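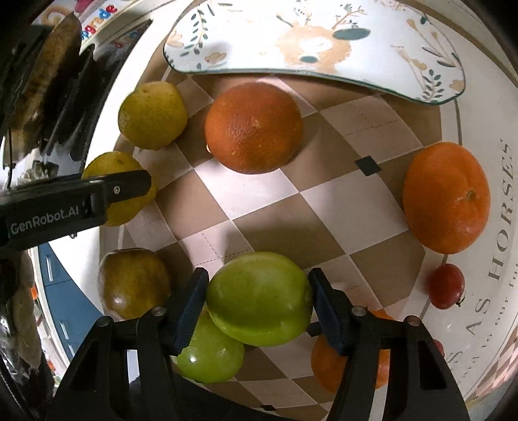 *Figure 1. Mixed fruit on the checkered surface, sorting stage.*

# Sorting Mixed Fruit by Skin Color and Surface Texture

Chathurika Roy
Food Handling and Storage, final project report
July 28, 2020

## 1. Purpose

Fruit bought in mixed lots is usually stored in one bowl. Citrus and smooth-skinned fruit then sit in contact, and the thinner skins pick up marks from the fruit above. The project tested a short sorting procedure for use at a kitchen table, with no scale and no labels. Fruit was grouped by sight and touch only.

## 2. Materials

- Whole fruit, uncut: citrus in orange and yellow shades, plus smooth green fruit
- Table with a checkered center area, used as the work surface
- Two shallow storage trays from Stodell, each 40 cm long
- Paper towels
- Kitchen timer
- Record sheet, one line per trial

The fruit came from the Siriwardena market in two purchases. Bruised pieces were removed before the trials and are not included in the results.

## 3. Procedure

1. Wipe the table and let it dry.
2. Set out the fruit in a single layer. No piece should rest on top of another when sorting begins.
3. Separate dimpled skins from smooth skins.
4. Within each group, order the fruit by color, green to orange.
5. Move the groups to the trays, largest pieces first.
6. Record the time and any piece that changed groups.

A limit of 240 seconds was set for each trial. Sorting stopped at the limit even if fruit remained on the table.

## 4. Observations

Color alone was a poor guide. The citrus covers a range from greenish yellow to full orange, and at the green end it overlaps with the smooth fruit. The greenish-yellow citrus in Figure 1 is one such case: its color places it near the green group, but the dimpled skin and puckered stem end identify it as citrus. Texture was therefore moved ahead of color in the procedure (step 3).

The smooth green fruit also varies. The large one at the lower center of the figure is mostly a muted olive green, with a brighter lime band lower down, while its neighbor is closer to lime all over. Both were kept in one group. Splitting them by shade added time and gave no benefit in storage.

Mottled skin caused the most changes of group. The shiny brownish-yellow fruit at the left was placed on texture, and the olive-brown mottling was noted on the record sheet but not used for sorting. Glossy skins reflect the overhead light and can hide small marks - these pieces should be turned once before they are placed.

## 5. Results

A total of 30 trials were run. With color first, over 90 seconds were needed in most trials. With texture first, most trials finished below that mark, and fewer pieces changed groups.

## 6. Limitations

One person did all the sorting. The lighting was not controlled, and the late trials were run under a warmer lamp that made yellow and orange harder to tell apart. Storage life was not measured. A follow-up with the Memerton trays is planned for January, using the same record sheet with a separate column for mottling.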